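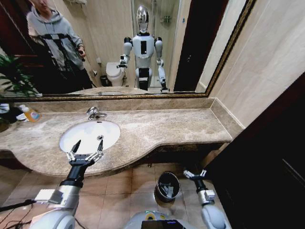 Silvered glass fails from the back. The reflective layer in an ordinary wall mirror is a film of silver far thinner than a human hair, and everything behind it exists to keep air and water away from that film: a second metal or chemical coating, then one or two coats of paint. When the paint is breached, the silver tarnishes, and the result is the dark creeping stain known in the trade as black edge. A large rectangular mirror with a thin gold-toned frame, mounted over a bathroom countertop, has a long lower edge close to the place where water is used every day, and the lower edge is where black edge usually starts.

Birsen Demirtaş has been replacing and resilvering mirrors in Bollstead for 11 years. Her shop, Dönmez, takes in old glass from houses and small hotels, and she sorts each piece by the position of the damage before she asks the owner anything. Spots in the middle of the sheet point to the adhesive. A line along the bottom points to standing water. A fringe on all four sides points to humidity and a poor edge seal.

"People bring me a mirror with a black bottom and ask what they cleaned it with," she says. "I ask how they cleaned it. If they spray the glass, the liquid runs down and sits in the frame channel. It can sit there all night."

Her advice is to spray the cloth, wipe from the top, and dry the bottom edge with a second cloth. Ammonia cleaners are the worst choice near an exposed edge, and vinegar is not much better. Warm water removes most toothpaste and soap film.

Adhesive is the other common cause. Some construction adhesives release acids or solvents while they cure, and these attack the backing paint from behind. The damage may not show for two years. Neutral-cure silicone sold for mirror work avoids the problem, applied in vertical beads so that moisture can drain and air can move. Horizontal beads form a shelf. Perihan Polat, who teaches finish carpentry in Cludville, has her students hang every practice sheet with a gap behind it and a gap between the glass and the backsplash – a strip of clear setting blocks is enough.

Ventilation matters more than either. Umut Güler, a building inspector, tests bathroom fans with a flow hood and finds many of them well under their rating. A fan labeled at 100 cubic feet per minute can deliver 40 when the duct is long, crushed, or choked with lint. February is his busiest month for these calls. Cold glass on an outside wall collects condensation at every shower, and the water works its way down behind the sheet as well as in front of it.

Once black edge has started, it can be slowed but not reversed in place. Loose paint is removed, the edge is dried and cleaned, and a mirror edge sealer is brushed on in two thin coats. Resilvering means stripping the whole back, and for modern float glass it costs more than a new sheet. Demirtaş recommends it only for old glass with a bevel or a pattern that can't be matched. For the rest she cuts a replacement, seals all four edges on the bench, and lets them cure overnight before the glass goes back into its frame.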